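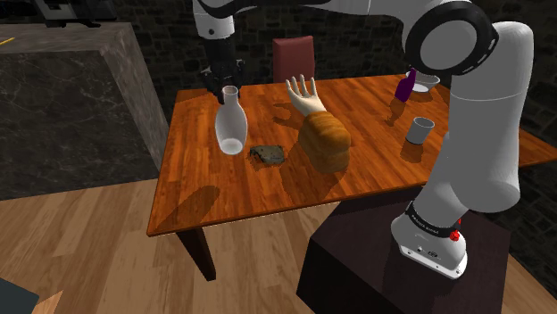 Vol. 4, p. 79

14/10/2018

The planning group at Dundberg resumed work this morning on the tabletop sequence in the Jarnano simulator. The dining room layout was retained from the May series, with the bottle, the bread, the cup and the purple bottle all left on the table. The gripper closes on the glass bottle at the neck, as specified. The question before us remains what the planner should do next.

The difficulty lies in the lift. Bakos, our motion planner, treats the bottle as a cylinder of constant width, whereas the body is wider than the neck. A clearance computed from the neck is therefore too small lower down. In the first batch of 50 runs, nearly half of the planned paths carried the bottle body through the edge of the loaf. The collision checker accepted them without a warning.

The upright hand behind the loaf raised a separate matter. The perception module, Cirkedano, returned the hand and the bread as a single object in several runs and gave the pair one tall bounding box. The planner then routed the forearm much higher than necessary – in two cases up to a joint limit, at which point the run was halted. It was agreed that the segmentation threshold should not be changed until the bottle model has been corrected. Changing both at once would leave us unable to assign the effect to either.

In the afternoon the cylinder was replaced with a two-part shape, a narrow one for the neck and a wider one for the body. Planning time rose by a small amount, which the group considers acceptable. The small brown square next to the bottle is now registered as an obstacle as well. It had previously been discarded as noise on account of its low height, and the minimum height setting has been reduced accordingly.

The logging tool requires attention. It records the grasp pose in the base frame and the release pose in the table frame, and the conversion between them is done by hand. A request for a single convention has been entered under the tooling heading.

The second batch has been queued overnight with the same random seeds – results are to be entered on the next page. The cup is to remain at its present position until then.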